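Chair-to-desk task, how varied should the demos be?
Board: Learning from demonstration > Data collection
Started July 2, 2024

skollis_k
We're collecting demonstrations for a mobile humanoid moving an office chair near a standing desk. Teleoperated, two hands, head camera plus one fixed camera in the room. Target is 1000 episodes that pass review and we have 917. The policy trained on the first 300 could get hold of the chair but was hopeless at steering it.

I'm after opinions on grasp choice. My operators have drifted into a few different habits and I haven't stopped them. One habit is coming from behind and working off the armrests, as in this head camera still.

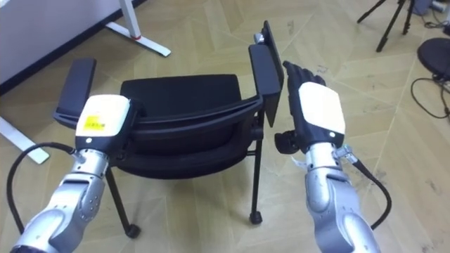
Head camera. Left hand on the inner side of the left armrest, right hand close to the other one.

Do I standardise on one grasp, or leave the mix in and let the model sort it out?

Dotthorpe
Standardise. We did a cart-pushing set last October with five operators and no written protocol, and the policy averaged two approaches into one that missed the handle. Pick the grasp you want at deployment, write it down, and bin whatever doesn't match.

What's your action space, and are you recording base velocity separately from the arms?

skollis_k
Joint positions for the arms, velocity for the base, logged at the same rate. Gripper state is its own channel.

mrs_sabbagh
I'd disagree with Dotthorpe there. Averaging is a problem if your policy head can't represent more than one mode. With a diffusion or mixture head, a few distinct grasps are fine and you'll be glad of the variety when the chair turns up at an odd angle. Binning good episodes over a style difference is a waste of operator hours.

What I would do is label them. A grasp tag per episode costs a few seconds in review. You can filter later, but you can't get back what you've thrown out.

Dotthorpe
Fine if he has the episodes to fill each tag. With fewer than 1000 split over several grasps, some of them will be thin.

skollis_k
Fair point from both. The other habit is one hand on the top of the backrest. It gives a simpler reach, but the chair is on casters and I'd expect it to swivel more with a single contact. Fixed camera view of it:
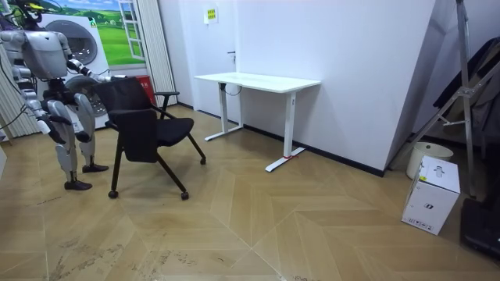
Re: one hand or two

Kaj Ravn
I've done a fair bit of this with wheeled furniture. One hand on the backrest is all right for a straight pull over a short distance. For lining the chair up with a desk you want two contacts spread apart, and the armrests give you that. I'd keep the one-handed episodes and tag them as a separate skill with its own instruction text.

Two other things. Your fixed camera loses the robot's head at the top of the picture. That probably doesn't matter for training, but reviewers can't tell which way it's looking, so I'd tilt it up a touch if you have the room. And vary the starting position of the chair on purpose. Operators always put it back in the same spot unless you give them a list.

skollis_k
The camera tilt is easy enough. Starting positions are on a printed sheet, though I suspect it gets ignored by the end of a shift.

clinel
Question about the start of the episode. Do you trim the approach, or keep the part where the hands are out and nothing is touched yet?

skollis_k
Keep it. Something like this, both grippers out over the chair with the desk ahead:

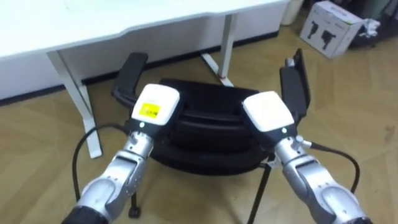 Head camera, grippers facing each other across the seat.

clinel
Good. We trimmed ours to save storage and the policy never learned to line up its hands. We had to recollect around 2200 episodes.

Dotthorpe
I'd still trim dead time where the operator is sitting there doing nothing. Long pauses teach it to pause.

mrs_sabbagh
Agreed on that one. Cut anything with no joint motion and leave the slow bits alone.

skollis_k
Plan for now: keep everything, add a grasp tag, write separate instructions for one hand and two, and spend the remaining episodes on two-handed armrest grasps from the starting positions we've got least of. I'll train with and without the backrest episodes and post both success rates in this thread.

Kaj Ravn
Use the same evaluation starts for both runs, please. Otherwise we'll be arguing about that as well.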